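Stenbridge Household Letter
January 16, 2026

Do you need another bin?

Every January the stores move the storage aisle to the front door, and every January I get mail asking which bins to buy. My answer hasn't changed much. Most people who write to me already own enough containers to hold what they have. They'd like the containers to make the decisions for them, and a container can't do that.

This year's big seller is the Cedik system, a set of stacking tubs with a chart that tells you what goes in each one. The chart has a slot for "seasonal" and another for "sometimes." I have tried to work out what separates the two and I can't. A reader in Chowdary bought the full set in December and wrote to say her hall closet now looks wonderful and she can't find the flashlight.

I don't doubt her closet looks wonderful. Matching tubs always do, for a while. My doubt is about the claim on the box that the system will "save 23 minutes a day." Saved from what? I asked the company how it got that number and was sent a coupon.

Metal or plastic is the other question that keeps coming in. Sheet metal lasts, and it won't crack in a cold garage the way cheap plastic does. It also dents, it can rust at the seams if you keep it on a damp floor, and it costs more than most people want to spend on a home for extension cords. Open metal bins are fine on a workbench, where you want to look straight in and grab something. Under a bed they collect dust like anything else without a lid.

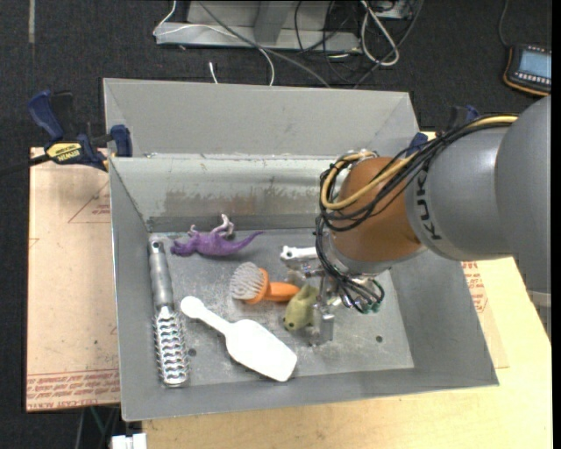
Before you spend anything

Nithin Naidu, who used to write this column, had a rule I still follow: empty first, measure second, shop last. Take everything out of one closet and leave it on the floor overnight. Whatever you step over in the morning without wanting it can probably go. It's not scientific — but neither is the chart.

If you still want bins after that, buy two and live with them through the end of the month. Skip the labels, or use masking tape, until you know what really ends up inside. Check the return policy too. Nonach takes back unused tubs with a receipt, though at our store the lids had to be returned with them, and mine were already in use under some plants.

Next issue: drawer dividers, and whether anyone needs nine of them.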